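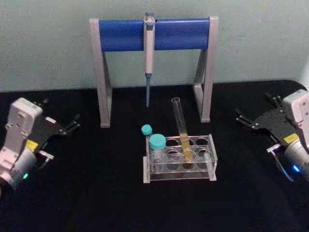 # About Vimotano

We review cloud contracts and cloud bills for companies that are thinking of moving their business software to somebody else's servers, or have already moved and are wondering where the savings went. We don't sell hosting. We don't resell licenses, and we take no referral fees from any platform vendor. If a consultant tells you their advice is neutral, ask who paid for their last conference trip. You're welcome to ask us too.

## How we got started

Candela Echevarría and Julián Toledo met at Arroyo, a mid-sized distributor that had been promised a lower bill if it moved its order system off the machines in the back office. Candela ran purchasing and Julián ran the database team. The migration went fine, by the standards of these things. The bill did not. Most of the difference came from data transfer charges and from test systems that were left running over weekends, and neither had appeared on any slide.

The two of them went through the invoices line by line and got a fair part of the money back. Then a supplier asked for the same thing, and then one of the supplier's customers. Vimotano opened its own office in Nuvdale the following August.

## What we think about the cloud

It's somebody's data center, with a price list. Sometimes the price list suits you very well. If your load jumps up and down, or you need a system in three months and can't hire the people to run it, renting makes sense and we'll say so in writing. If you run the same payroll job on the same 500 employee records every month, we'd want to see the numbers before anyone signs.

We're also wary of the word "platform." It tends to mean that the tools are pleasant to use and hard to leave. That may be a fair trade, but it should be priced like one. Every report we write has a section on what it would cost to get out - data export, rewriting the parts that only run in one place, and the months when you pay for both.

## What we do

- **Contract reading.** Before you sign. We mark renewal terms, minimum commitments and support levels that sound better than they are.
- **Bill review.** We need read access to your billing data and a contact who knows what each system is for. The second is usually harder to get.
- **Exit estimates.** For companies already on a platform who want to know how stuck they are.

We don't do migrations. We used to, and found it hard to stay critical of a project we were being paid to finish.

## Didska

Didska is our own billing analysis tool. It reads usage exports and flags charges that don't match a known system. It has 195 rules at the moment, and a good many of them were written after we missed something. It makes no predictions and there's no machine learning in it, though we get asked at every trade fair. Clients can have the rule list. Take it with you if you stop working with us.

## Pricing

Fixed fee, agreed before we start. We don't work for a percentage of savings, as it pushes a reviewer to call everything waste, including the backup you'll need one day. A first call is free and takes 95 minutes at most. In two cases out of five we'd guess it ends with us telling you to leave things alone.

To set up a call, write to Candela at the Nuvdale office. Please have your latest invoice at hand, the full one and not the summary page.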